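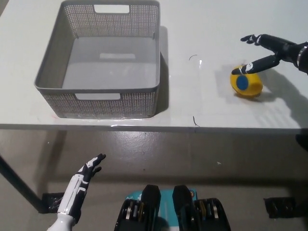
Shared storage should be labelled by date, with contents as a secondary field. Most offices do the reverse, and the result is a stock of well-described items that no one dares to throw away.

A label reading "cables" tells the reader what can already be seen by looking. It does not say when the cables were put there, or whether anyone has used them since. Without that, every clear-out becomes a judgement on possible future use, and such judgements nearly always favour keeping.

At the Ranach office we had 35 containers on open shelving, all labelled by contents. Eight had not been opened between two office moves. The Undstead site had fewer containers and a stricter naming scheme, and its position was worse: the scheme had grown to 12 categories, two of which overlapped with "general". 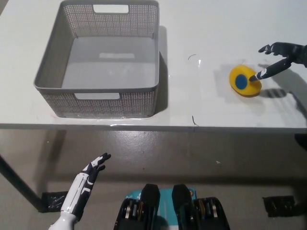

Page last changed: December

The method I would argue for is simple. Each container carries the month it was last opened. Whoever opens it writes the new month. Anything untouched for a year is emptied, and the container goes back into use. Contents may be written underneath in smaller letters.

Two objections are usually raised. The first is that some items are rarely needed but costly to replace. This is true of a small class of goods, and they belong in a locked cupboard with a proper list. The second is that people will forget to write the month. Some will. A missed entry leads to an early review of the container, and an early review does little harm.

Barcode systems such as Nuster or Kakakhel solve a different problem. They suit a store of 1000 lines with a person paid to run it. In a shared room the scanner is soon left in a drawer, and the records drift from the shelves within months. A marker pen on a string has a better chance of being used.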